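Home | News | Property | Opinion | Contact

Khumalo House lobby floor to be repolished again

July 21, 2020

The grey marble floor in the lobby of Khumalo House is to be polished for the second time in a year, at a cost of 3,676 pounds, building manager Plendik has told leaseholders.

The firm says the work will bring back "a first-class finish" and make the large square tiles easier to keep clean. It has not said why the last polish, carried out in October by the contractor Clultlow, needs doing again so soon.

Faith Okoth, who owns a flat on the second floor, has asked to see the original invoice. "We were told that job would last three years," she said. "I walk across that floor every day and it shines. What are we paying for?"

Plendik's letter puts the price of replacing the floor outright at ten times the cost of polishing it - a comparison that would carry more weight if anyone had suggested replacing it. The letter does not mention a second quote.

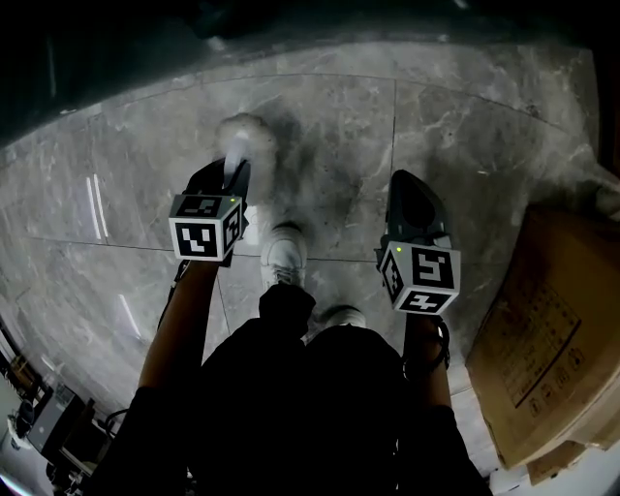
Residents have also questioned the sealant, a product called Fusex, which is listed as an extra. Plendik describes it as "advised", although the letter gives no details of any test or survey.

Celeste Loureiro, for Plendik, said the price was fair for a lobby of that size and that leaseholders would be consulted "in the usual way". Asked whether the work could be put off, she said it was already booked.

The job is due to take three days. Leaseholders have been asked to use the side entrance until it is finished.

Recent items
Side entrance lock fixed after second complaint
Parking permits: what the new charges mean
Bin store plans go back to the drawing board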